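The Astholm landscape was returned to its owner on 8th January, following two months of cleaning. It is an unsigned river view on canvas, 63 cm wide, and the old varnish had turned the sky a deep brown.

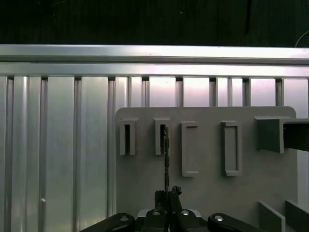
Aluminum panels beneath a horizontal rail.

Pak-hei Chiu attributes the work to a follower of Kamel — a view I share, given the handling of the trees. The frame is later and will be treated separately.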